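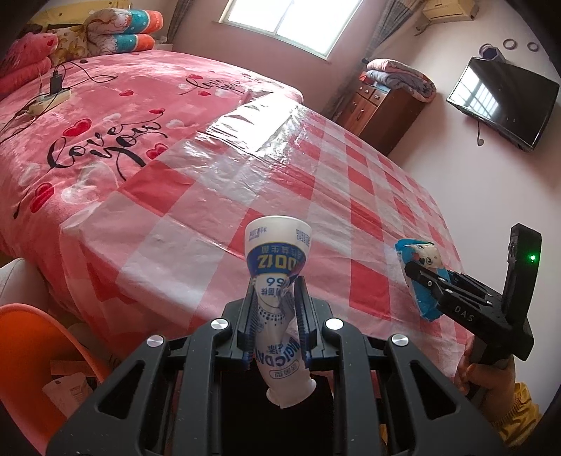 Starting tomato seeds in paper cups, quick version. Collect cups from November on, you want 40 by planting time. A crumpled one with a dented base, like the white cup with the blue band, won't stand up straight so toss it. Good ones get rinsed and stacked upside down.

What you need
Seed mix, a nail, a tray with a lip, marker. I use Winero seeds, the short bush kind.

Steps
1. Poke drain holes. Four per cup, from the inside out.
2. Fill to a finger below the rim. Wet the mix first, dry stuff floats and makes a mess.
3. Two seeds per cup, barely coverd. Write the kind on the side now, not later.
4. Tray somewhere warm. Top of the fridge is fine.
5. Once they're up, straight to the window. Snip the weaker one.

Water from the bottom. Pour in the tray, wait 19 minutes, dump the rest.

Cups get soft after a few weeks. Normal. Fuzzy white stuff on the soil means too wet, so skip a watering and open teh window a bit.

Plant out when nights stay mild. Peel the cup off, bury the stem deep. Spacing for bush types is on the Hurkthorpe page.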